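We use cookies to remember which pages you like. By staying on the site you agree to this. OK / Read more

Why Does a Funny-Shaped Block Stand Up?

A page for curious builders, by Ilgın Tuncer

If you have ever spent a rainy February afternoon on the rug with a box of blocks, you already know a good deal more about balance than you might think. You know that a cube is easy. Plop it down, any side you like, and it sits there as calm as a cat on a cushion. But what about the odd ones, the blocks with arms and legs and bumps poking out of them? Those are my favorites, and today we are going to spend a little while with one of them.

Let's start with a word: base. The base of a block is the part that touches the floor or the table. A cube's base is a nice flat square. A block with two legs has a base too, only it is a bit sneaky. You have to imagine a rubber band stretched around the bottoms of both legs. Everything inside the rubber band counts as the base, even the empty space in between!

Now for a second idea, and this one is a little longer, so get comfortable. Every object has a balance point. Grown-ups call it the center of gravity. You can think of it as the spot where all the weight of the thing would be if you could squash it down to a tiny dot. As long as that dot is right over the base, the block stays up. If the dot wanders outside the base, over it goes - clonk! The funny part is that the dot doesn't have to be inside the block at all. For a doughnut, it is in the middle of the hole, where there is nothing to eat.

Look for the legs, the gaps and the tall part in the middle as you go along.

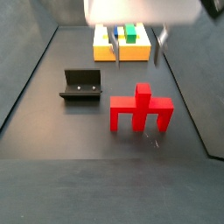
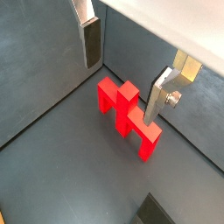
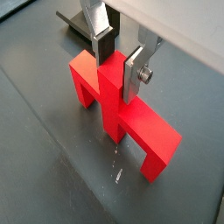 The red block, three times over. Can you trace its shape in the air with your finger?

I like to think of it as a little red person with arms held out to the sides and then bent down toward the ground. My friend Taner Canpolat says it looks like a letter from an alphabet that hasn't been invented yet, and we have agreed to disagree.

Think about the arms for a moment. Each arm has some weight, and each one tries to tip the block over to its own side. The left arm pulls left and the right arm pulls right. It's a lot like a seesaw with a friend on each end. If the two pulls match, the seesaw stays level. A longer arm pulls harder than a short one, even when both are equally thick, and that is why a small child sitting far out on a seesaw can balance a bigger child sitting close to the middle.

Legs help in another way. They reach out to the sides and make that pretend rubber band nice and wide. Try it with your own body! Stand with your feet together and ask somebody to give your shoulder a very gentle push. Then spread your feet apart and try again. Which way felt steadier?

Something to try at home

You will need some small blocks and a bit of sticky tack. Build a post, stick an arm on one side, and let go (gently, please). Does it fall? Now add an arm on the other side. After that, give each arm a leg and see how far you can tilt the whole thing before it topples. My own record creature had 14 blocks and stood on 2 legs, and I was so proud of it that I left it on the kitchen table right through dinner.

Comments

Arer_builds: Mine fell over until I put a leg on it and then it was fine!! I named it Fekine.

Mrs. K: We did the seesaw part with rulers and erasers in class. Lots of giggling. Thank you, Ilgın.

Taner C.: Still a letter.

Contact us | Copyright Guvent Kids' Pages | Back to top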